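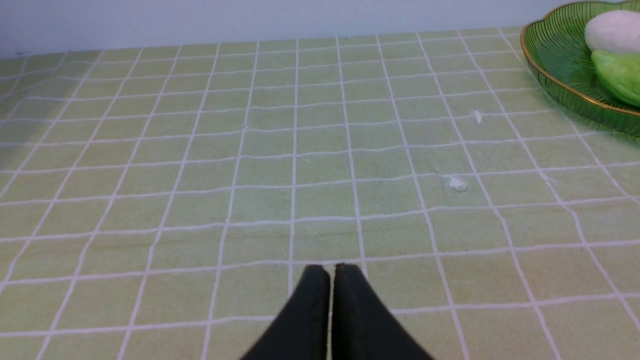 Green checked tablecloth has wavy lines, can I get it to lie flat?
Posted by Wanda Pruitt, 2025-10-05

Hi all! I picked up a light green cloth with thin white squares on it for our breakfast table and I love the color, but the lines won't run straight. I tug one side and another bit goes wobbly – it's driving me nuts. It goes right back to the wall, so I can't really walk around and pull from behind. The tag is gone and I can't decide if it's fabric with a coating or plain vinyl. Can I iron it? Also, is a green glass dish too much green on top of it? Mine has a wavy gold rim and I don't want to put it away.

Hongmei Cao
Please don't iron it until you know what it is! I melted a corner of one that way in May and the iron was worse off than the cloth. Put a drop of water on the back. If it soaks in, you've got fabric on that side, and you can try the lowest setting from the back with a dish towel in between. If it just sits there, treat it as vinyl and keep the iron away. For vinyl I use a hair dryer on low, moving all the time, and smooth it with my other hand. Then I leave it overnight with some heavy books on it. Pull the table out from the wall while you do this, even if it's a pain. Line up one white line with the front edge of the table first and work back from there – if the front is crooked you'll be chasing it all evening.

Reginald Esposito
mine came folded up small and took 6 or 7 days to relax on its own. just leave it

Tobias Yazzie
Agree with Hongmei on the hair dryer. I'd add clips at the front corners, the cheap picnic kind. Some of these are printed a little off, though, and then no amount of pulling will fix it, so check it on the floor against a yardstick before you spend an hour on it. And keep the dish out! Green on green looks great to me, and the gold gives it a bit of a lift. Maybe put lemons in it.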